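Flirkel Shared Workshop
Two-Arm Table Build: July meeting minutes

Meeting opened at 7:15 in the back room, Sunday. Minutes of the previous meeting were accepted with one correction: the controller box was bought by the group and is not on loan.

1. Where the build stands

The simulated version of the table is now running on the workshop computer and everyone with a login can open it. Both arms load, both grippers open and close on command, and the table height matches the bench we plan to use. The camera view can be moved freely, so members should save their own views under their own names and leave the default alone.

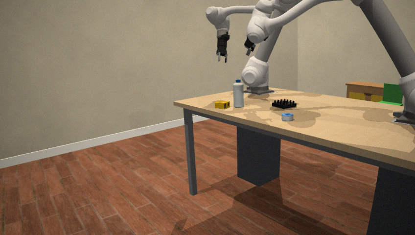 The item list for the first round of tests was agreed. We keep to things a person would have on a bench at home, with different shapes and heights. The bottle stands right in front of the middle arm's base, and several members felt this was a poor starting place for it, as that arm has to fold back on itself to get a grip there. It was decided to leave the bottle where it is for the first round and move it in the second. The yellow box and the round tin stay as they are. The name "Himuta" will be used for this layout in all file names, lowercase.

2. Reach and spacing

The two bases are set 800 mm apart in the drawing. Moving them closer would give more shared reach over the center of the table but leaves less room for the elbows to pass. A trial at closer spacing was run last month and the arms stopped on the collision check 15 times in 53 runs. The spacing stays at 800 for now. The mounting plates for the real bench have not been cut and will not be cut until this is final.

Cable routing was raised again. The simulation has no cables in it, so anything we learn about wrist rotation is on the generous side. A limit will be put on wrist travel in the settings file before the next round.

3. Motion planning

The Filar script now plans for both arms in one pass. Previously the second arm waited for the first to finish, which was safe but slow. The new version still parks one arm whenever the paths cross, and the parked position can be changed in the settings.

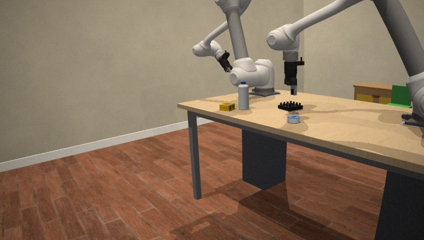 Ridwan Mandagi
Recording Secretary and Simulation Lead

I have added notes on the parked position to the shared folder. Please read them before changing anything. The gripper should be parked high enough to clear the bottle with the cap on. If you change the value, write the old one down next to it.

The peg block is the hard item on the list. The grid of pegs leaves little flat surface on top, and the contact settings that suit the tin do not suit the pegs. We agreed to approach it from straight overhead with the right arm and to keep the left arm out of the way during the approach. Closing speed is to be kept at the lowest setting until we have a run of clean lifts.

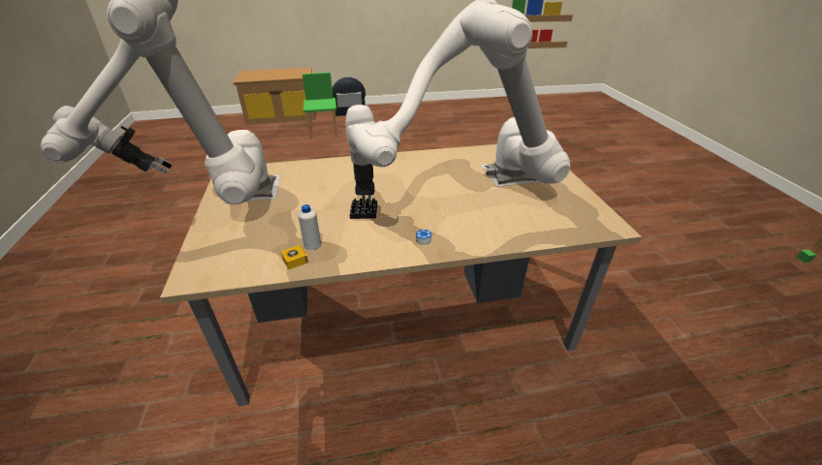 Yordanov asked whether the group was spending too long on the simulation and said that the bench, the bolts and one of the power supplies had been sitting on the shelf since spring. He would like to see one real arm bolted down before the next meeting, even if it does nothing but move to its home position. After discussion it was agreed that one arm can be mounted with clamps and a scrap plate, at low speed, with the stop button within reach and two members present.

4. Money and parts

Spending this month was on fasteners and a replacement fuse. We need 3 more lengths of cable sleeve. No other purchases were approved.

5. Actions

Mandagi: wrist limit in the settings file; second Himuta layout with the bottle moved.
Yordanov: scrap plate, clamps, check of the stop button wiring.
All: saved views renamed, old test files cleared from the shared folder.

The gripper pad material was held over to the next meeting.

Meeting closed at 8:50.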